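Grip fault stops work at Nyberg's training floor for 19 days

I went over to Nyberg this week to find out why the hand-held gripper stations had been dark for 19 days, and the short answer is a spring. A tiny one! It sits behind the trigger, and on one batch of units it could slip sideways and leave the jaws clamped shut after the operator had let go.

It came to light in November, when Tuva Solberg was halfway through a shift and got the side of her thumb caught. She's fine (a bruise and a bad mood, she told me), but she did the right thing and pulled the plug on her own station, and by lunch all 24 stations had stopped.

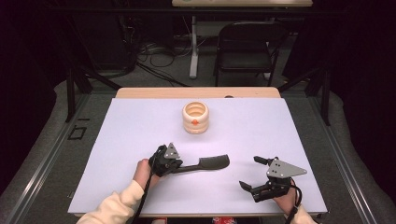 Nyberg uses the grippers to record people doing small everyday jobs, and the recordings go to Kundow, where they train the arms that will copy them. I got to watch a station that's running again, and it's oddly calming stuff. There was a comb held in the left gripper, out over the table next to a ribbed, cream-colored container, while the right one waited with its jaws open. Light things like that are all they're allowed for now - nothing heavy and nothing with a sharp edge until the new springs have had more hours on them.

Ivar Hovland runs the floor, and he didn't try to dress it up. They had 27 reports of sticky triggers before the thumb incident, he said, and most got filed as wear and tear. "We should have opened one up after the third," he told me. The springs came from Oltska, which has sent replacements and is paying for the swap.

The part I liked less is the test. Each repaired unit gets squeezed 800 times on a bench before it goes back out, and that sounds like plenty until you hear that Tuva's had done far more than that when it jammed. Ivar says a longer test is coming, but he wouldn't give me a date. The other site at Drisatbridge has the same grippers and is still shut.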